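Parts Room News — Wednesday, August 29, 2018

Quick one this month, I'm writing it between deliveries.

The stock count is done. Took four days, same as last year, but we finished before supper on the last one so I'm calling it a win. Final number of line items on the shelves is 1,286. If your own sheet says something different, send it over and we'll compare. Don't just change the master. Please. Two people did that in January and it took weeks to untangle.

Biggest headache was fasteners, as usual. Metric and inch mixed in the same drawers, half the labels faded. Nadège Guérin went through all of row C on her own and relabeled every drawer. Go look at it. Very nice. Now keep it that way — if you pull from a drawer, the leftovers go back in that drawer, not the one with room in it.

New labels are yellow for inch, white for metric. Old blue ones mean nobody has checked it yet. Rows A and B still have plenty of blue.
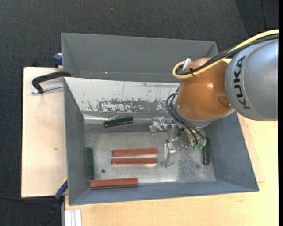 Next thing, returns. The Maruyama order came in short again, 20 bearings missing out of the second carton. They've promised replacments by the end of next week. Until then, sign for bearings at the counter, even if you only need one. Yes, even you, second shift.

Traldale has changed its packing slips. The part number is now at the bottom and the number at the top is their own order number. We've already had a couple of boxes put away under the wrong number. Read the bottom line. Write it on the box in marker before it goes on the shelf.

Draltari stuff is the same as ever. Late, but all there.

Some of you asked about the old Datetti shelving. It's going. The uprights are bent and I don't want anyone loading it any higher than the second shelf while we wait for pickup. If you have things stored there that aren't on the count, come get them or tell me what they are. There's a box of door hinges, a coffee maker with no pot, and a whole lot of hose clamps. Clamps I'll keep. The rest goes out with the shelves.

Counter hours stay the same through fall. Closed for lunch, and closed means closed, knocking on the glass won't help. For a rush part, leave a slip in the tray with your name and the job number on it. Slips with no name go to the bottom of teh pile.

Also missing — the good hand truck, the one with the wide tires. Last seen by the loading dock. Bring it back, no questions.

Next count starts in January. Sign-up sheet is on the counter door, only 4 spots filled so far. Pizza on the last day, same place as before unless somebody has a better idea.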